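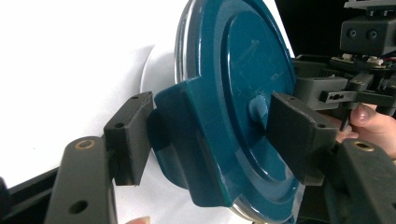 Squeeze it like you mean it, Szabolcs Deák kept telling us at the May meet, and then let go slower than you think you should.

I've put that advice into the steps, because it's the bit our club members skip (me included!).

Section 2: Gripping round lids

1. Put the teal lid where you can reach it from either side. Keep your fingers out from between the pads.

2. Line up the two pads with the raised tab, one on each side. I go for the tab first every time – it's a nice blocky thing to grab and the glossy face is slippery.

3. Close slowly until both pads touch, then squeeze.

Note: foam pads fray and tear along the edges. Look at yours before a long session and tell Ekua if strips are hanging off.

4. Try again with one pad on the round face and the other against the blocky part at the side.

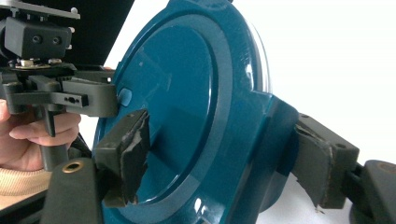
5. Hold still for 2 seconds, lower the lid, and open up.

Caution: stop if a pad twists on its arm. Check the screws before you go on.

6. Write the grip you used in the Mirby log. We're at 1,766 entries and I'd love more!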